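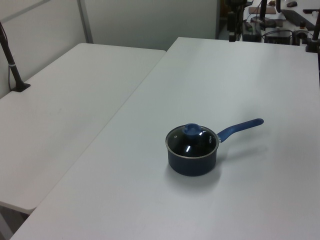
Slide 1. Blue saucepan, glass lid on, two white tables.

Leave it up while people find seats. Say hi, say name, say I work on the perception and planning side at Arnardóttir and that I'm going to spend the whole slot on one saucepan. Somebody always laughs, let them.

Okay so, start with the question. Ask the room: where's the top of the pan? Take a couple of answers. You'll get "the knob" and you'll get "the rim" and if there's a perception person in the front row you'll get "depends who's asking." All fine. Our software gave three answers in the first month and they moved around with the ceiling lights.

Point at the bright streak in the glass. That's an overhead light. To us it's a reflection and we ignore it without thinking. To a depth camera, glass is a mess: some of the light bounces off the lid, some goes straight through and comes back off the inside of the pot, and some pixels just give up. What you get in the point cloud is a nice metal ring floating in the air, a blue blob for the knob, and in between a ragged hole.

(Slide 2, point cloud. Rotate it slowly, it makes people seasick.)

First thing we did was the obvious thing – fill the hole. Fit a plane to the rim, call it the lid, move on. Warrick McAlister wrote that in an afternoon and I still like it. It's maybe forty lines. The trouble is what happens downstream. The planner now has a flat disk with a lump on it, and the lid isn't flat, so the fingers come in a little low, and "a little low" on glass is a sound you can hear from the kitchen.

Second try was asking the segmentation model for a lid mask and a pan mask separately. Better! Except the model was very sure about the lid and very sure about the pan and they overlapped, because of course you can see the pan through the lid. Both masks are right. We had a data structure that said each pixel belongs to exactly one object, and I had written that data structure, and I defended it for longer than I should have. Pause here, drink water.

(Slide 3, the overlapping masks.)

What we run now: a pixel can carry up to 2 labels with an order, front and back. Front is lid, back is pot interior. It costs memory and it made every function that touches masks uglier. If you take one practical thing home, take that one, and budget a week for the refactor. We budgeted a day.

Now the handle. Go back to slide 1 for this.

Everyone grabs a saucepan by the handle, so naturally we wanted the robot to do that too. Long blue handle, rounded grip, little silver connector where it joins the body. Two things go wrong in software here and they have nothing to do with each other.

One. The connector is shiny and narrow, and in the cloud it drops out completely on a bad day. So the clustering step says: congratulations, you have a pan and, a short distance away, a stick. The planner happily picks up the stick. I have logs where the task status is "stick grasped, searching for pan." Ataahua Rewi has one of those printed out over her desk.

Fix was a color prior plus a gap rule. If two clusters line up along a long axis and the gap is shorter than a threshold, treat them as one body until something proves otherwise. Warn people the threshold is tuned by hand and we don't love it. Someone will ask for the number. It's in the config, it changes, don't quote it.

Two. Shadow. Look at how soft it is on the white table, down to the lower right and under the handle. White matte tabletop, gray shadow with no hard edge, and our old background subtraction took that for part of the object. That made the handle fatter than it is and pushed the grasp center off to one side. The gripper would close and the handle would roll. Learned depth helped, plain old shadow masking in color space helped more. I was a bit sad about that, I'd wanted to show a fancier slide.

Seam. Keep it short. Two tables butt up against each other and one sits slightly higher, or at least the cloud says so. The table plane fit used to pick whichever side had more points, and on the other side everything was floating or sunk. We now fit a plane per patch and let the collision world have more than one support surface. Fultlow, our planner, took that with no changes at all. Credit where it's due, I complain about Fultlow a lot.

(Slide 4, the task tree. Don't read it out loud!!)

So the task. "Take the lid off, put it down, lift the pan." Three steps for a person. In the tree it's 8 nodes, and most of the extra ones are checks. Is the knob where I think it is. Did the thing in my fingers get heavier than a lid should be. Is the pan still where it was before I touched the lid. We added that last one late, and it's the one I'd add first if I started over, because a lid pull can drag the pan, and then your handle pose is stale and every later step is working from old news.

Talk about stale poses for a minute. We keep a timestamp on every pose and a little rule for what makes it expire. Time makes it expire, sure, but so does contact anywhere on a connected object. Touch the lid, the pan pose expires. People push back on this in Q&A and say it makes the robot slow, and yes, it re-looks more than it strictly needs to. I'd rather wait for a re-look than write another incident note.

Tooling. This is the bit I care about so don't rush it. For a long time our debugging was "run it again and squint." Then Ataahua built Jirier, our replay tool, and it's the reason any of the stuff above got found. You scrub back through a run and see the image, the masks, the plan and the pose ages side by side, all at the same tick. She went through 147 saved runs with it and tagged each by the first thing that went wrong. First, mind you, and not the loudest. We'd been blaming the planner. Most of the tags came back perception, and a fat share of those were the same glass problem wearing different hats.

Show the replay clip here if the projector's behaving. If not, skip it and don't apologize for ages like last time.

Stuff that still doesn't work:
The knob when it's off center in view. We guess its height from its outline and the guess is poor from low angles.
Lids with steam on them. Haven't tried properly, someone will ask, say so.
Anything stacked. Two pans with lids, the front/back labels run out and we'd need a third.

Wrap up on the mask thing again, then thanks to Warrick and Ataahua, then questions. If there are no questions ask them how they'd pick up the lid. It works every time.

Notes last updated 28/05/2021

More talks and notes
Pose ages and why we keep them
Jirier: scrubbing through a failed run
Plane fitting on more than one table
Fultlow setup notes, June refresh

Contact the speaker | © Arnardóttir | Back to top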